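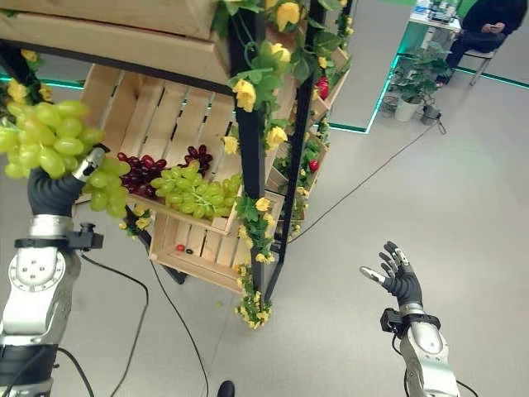

Produce robot talk, anyone else get the Drerov pitch?

crate_monkey
Posted 6:12 am
Our district says two stores get the Drerov setup by April. It picks grapes up by the bunch and puts them on the stand. I've stocked produce for 4 years and I'd like somebody to tell me who picks up the berries that drop. The slide deck says "associates move to higher value tasks." I asked which tasks. I was told there would be a second deck.

palletjack98
Posted 6:40 am
Mine said the same thing about self checkout. Higher value task = standing by six machines clearing errors, same pay.

Rana_R
Posted 7:05 am
I'll take the other side. My wrists are shot from crates. If it wants the grapes, it can have the grapes. You're all acting like stocking fruit at 5 am is a calling.

crate_monkey
Posted 7:21 am
Didn't say it was a calling. I said it was 32 hours a week and I need all of them. And look at what it's handling, one bunch at a time. The lifting that wrecks your wrists is the full cases coming off the pallet, and the pitch doesn't have one word about those.

Rana_R
Posted 7:30 am
OK, fair on the cases.

dockside_lou
Posted 8:02 am
Pasting what our union newsletter ran, for anybody who hasn't seen it. The second half is the part worth reading.

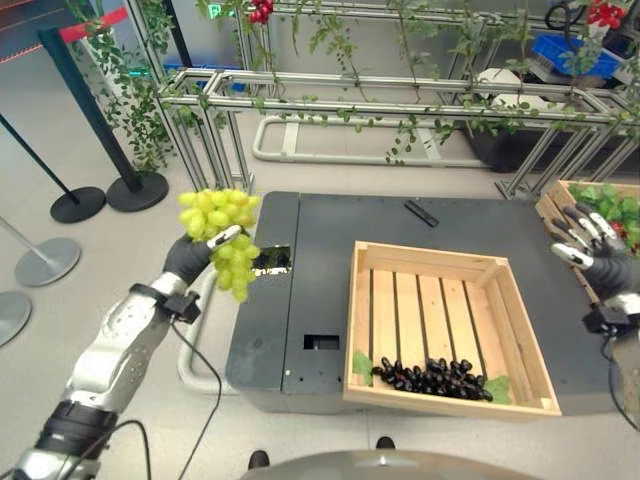

FADOLSTEAD, April. Workers at the Erier grocery warehouse have been told that no jobs will be cut when robot handling of grapes and tomatoes starts on the early shift. The promise is not in writing. Steward Reinaldo Figueiredo asked for three things: the pick rate the company expects, the name of the person who answers for damaged fruit, and a guarantee on hours. He has received the first. The target is 700 bunches a shift. The best hand packer on the floor did 974 last month.

palletjack98
Posted 8:15 am
So it's slower than a person and they still want it.

dockside_lou
Posted 8:19 am
It doesn't take lunch. That's their whole argument, I've heard it in two meetings now.

tbone_ops
Posted 9:47 am
Supervisor here, go ahead and boo. We can't fill the early shift. I've had the same opening up since winter and the last two hires quit inside a week. Also you're comparing your best packer on her best day to a target for week one.

crate_monkey
Posted 10:03 am
What does the opening pay?

tbone_ops
Posted 10:11 am
Not my call.

crate_monkey
Posted 10:12 am
Right.

Rana_R
Posted 10:30 am
Both things can be true. The pay is bad and the shift is hard to fill. What I'd push on is the damage question. If the shrink numbers go up, I want it written down that they don't land on whoever was closest to the stand.
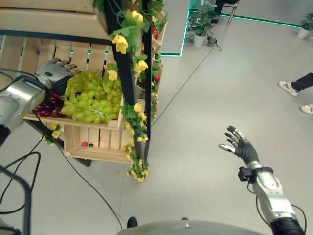 Questions to bring to your store meeting (dockside_lou, edited 11:20 am)

1. Are my scheduled hours the same after the start date, and will you put that on paper?
2. Who gets written up for bruised fruit?
3. Is the person watching the machine in a new job class, with a new rate?
4. Who unloads the cases?
5. Can we see the damage numbers every month, same as you do?

palletjack98
Posted 11:34 am
Add one about cameras. I want to know if it records us while it works.

dockside_lou
Posted 11:36 am
Good one, adding it tonight.

tbone_ops
Posted 12:08 pm
I'd answer 2 and 4 if I could. I asked them myself and got the same deck you did.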